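Stallside Covered Market: Monthly Stall and Common Area Inspection
Checklist with inspector's comments, March

Scope: all let stalls on the ground floor, the shared aisles, the service corridor and the wash-up area. Electrical installation testing is covered by a separate report. Ratings used: OK, Minor (correct before next inspection), Major (correct before the stall next opens), N/A.

Section 1. Aisles and exits

1.1 Main aisle clear to full marked width. OK.
1.2 Side aisles clear. Minor.
Comment: Folding signs outside two stalls in the east side aisle stand past the yellow line. Both were moved during the inspection. Same finding as last month.
1.3 Exit doors open fully, no locks or chains fitted during trading hours. OK.
1.4 Exit signs lit. Minor.
Comment: The sign over the loading door is lit on one side only. Replace the lamp.
1.5 Floor surface sound, no loose tiles or raised edges. Minor.
Comment: Mat at the north entrance curls at the inside corner. Tape is not accepted as a repair. Replace the mat or take it up.
1.6 Drain covers in place and flush. OK.

Section 2. Fire equipment

2.1 Extinguishers present at marked points. OK.
2.2 Extinguisher tags current, pins and seals in place. Major.
Comment: The unit at the service corridor has no seal. Treat as discharged until weighed. Spare unit put in its place at 10 a.m.
2.3 Fire blankets at cooking stalls. OK.
2.4 Alarm pull stations visible and reachable. OK.
Comment: Storage racks next to the west pull station were moved back as asked.
2.5 Sprinkler heads clear of stored goods. Minor.
Comment: Stock on the top shelf of the Brisivier unit is too close to the ceiling. Lower the stack. The clearance line painted on the wall applies to empty cartons as well as full ones.

Section 3. Stall structure and fittings

3.1 Counters and tables stable, no rocking under hand load. OK.
3.2 Shelving fixed at top and bottom. Minor.
Comment: Clokidetti has added a shelf since the last visit. It is screwed to the upright on the left and rests on a bracket on the right. Fix both ends.
3.3 Shelf load labels present. OK.
Comment: New labels read 50 lb per shelf. Older labels without a figure should be taken off to avoid confusion.
3.4 Display covers and cloths secured, not hanging into the aisle. Minor.
Comment: Cloths may overhang the front of a counter but must stop short of the floor. A cloth that touches the floor hides trip hazards, holds water after mopping and tends to catch on cart wheels. Clips are available from the market office.
3.5 Display boxes, trays and linings in good order. OK.
Comment: Open boxes used for small goods should sit flat on the counter with the whole base supported. Paper linings are allowed away from heat. They should be changed when torn, greasy or damp. 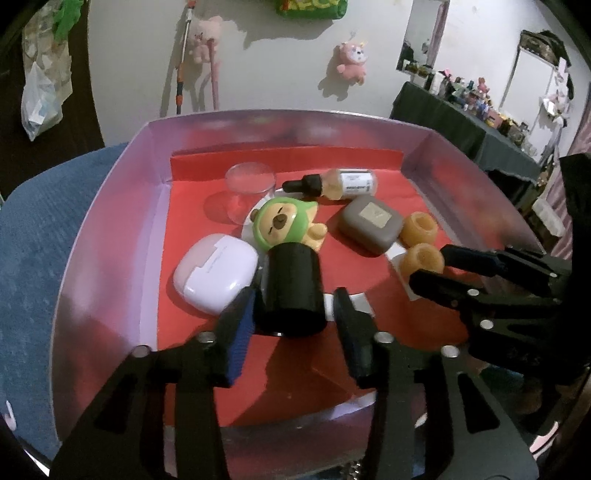 Heavy goods are to be kept on the lower shelves, and glass is not to be stacked above shoulder height. These two rules apply to stock on display and to stock held behind the stall. Several leaseholders have read them as covering display stock only. The wording in the stall agreement is plain on this and will not be changed.

3.6 Overhead signs and banners secured at a minimum of two points. OK.
3.7 Sharp edges and exposed staples. Minor.
Comment: Staples stick out of the rear edge of the counter at Stasiv, on the side where staff pass. File down or cover.

Section 4. Electrical, visual check only

4.1 Cords free of cuts, splices and crushed sections. Major.
Comment: Stall 256, cord to the display lamp has been joined with tape. Cord removed from use. A new cord in one length is required.
4.2 Power strips not linked to each other. Minor.
Comment: One case, at Clokidetti. Unplugged during the visit. If more outlets are needed, apply to the market office for a fixed outlet.
4.3 Outlet covers in place. OK.
4.4 Panel doors closed, space in front clear. Minor.
Comment: Hand truck parked in front of the panel in the service corridor. Floor marking is worn and should be repainted.
4.5 Lamps guarded or out of reach of paper, fabric and packing. OK.
4.6 Portable heaters. N/A.
Comment: None seen in use. They remain barred at all stalls.

Section 5. Wash-up area and waste

5.1 Hot and cold water at both sinks. OK.
5.2 Soap and towels stocked. Minor.
Comment: Towel holder empty on arrival, filled on request. Add to the opening round.
5.3 Cleaning products labeled and kept apart from food. OK.
5.4 Waste bins lidded and not overfull. OK.
5.5 Cardboard flattened and taken to the cage. Minor.
Comment: Cage is in use, but cartons are being left beside it after closing. These block the swing of the loading door.
5.6 Signs of pests. OK.
Comment: Bait stations checked by the contractor. Log sheet is up to date.

Section 6. First aid and records

6.1 First aid kit complete. Minor.
Comment: Eyewash past its date. All other items present.
6.2 Incident book available and entries legible. OK.
6.3 Stall agreements and contact sheets on file. Minor.
Comment: Contact sheet for Brisivier lists a phone number that does not connect.
6.4 Previous findings closed. Minor.
Comment: Items 1.2 and 5.5 are repeats. A third entry for either will be raised to Major.

Actions due before the stall or area next opens: 2.2, 4.1.
Actions due before next inspection: all items rated Minor.

Leaseholders should sign the slip attached to their own stall sheet and return it to the market office. Work on fixed wiring, sprinkler pipe or the building frame must not be started without written consent. Photos of finished repairs are accepted for items in Section 3. Items in Sections 2 and 4 will be checked in person.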